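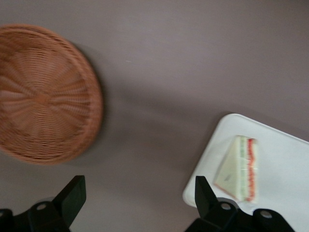 Slide 2: Picking a prep course for the bar exam

Hi everybody, I'm Nadja Widmer, and I sat the bar in Ilosdale after nine years of practicing somewhere else. So I was rusty! I hadn't taken a closed-book test since law school, and property law was a blur.

First thing I did was shop for courses. One in Stukthorpe wanted 2,000 dollars up front, one in Samonte was 800 and you could pay monthly. I took the cheaper one – mostly for the practice essays, which somebody marks by hand. (Ask who does the marking before you pay. I didn't.)

Pause here, ask who's working full time.

Slide 3: My study hours

I logged 526 hours, most of them before breakfast. Remo Danzer, my study partner, did his at night and we swapped outlines by email. Contracts went fast, trusts took all of August and I still mixed up the deadlines.

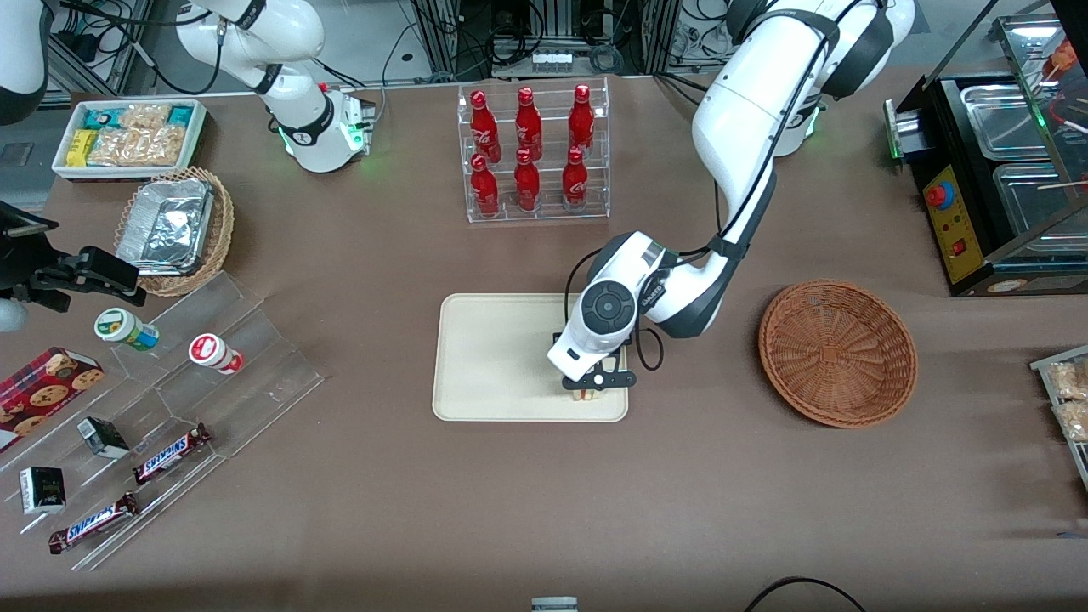
Tabletop with a tray and a rack of Coca-Cola bottles

Slide 4: Timed essays

Start these earlier than I did. My first one ran 2 pages and stopped in the middle of the second issue. Read it out loud if there's time, then take questions.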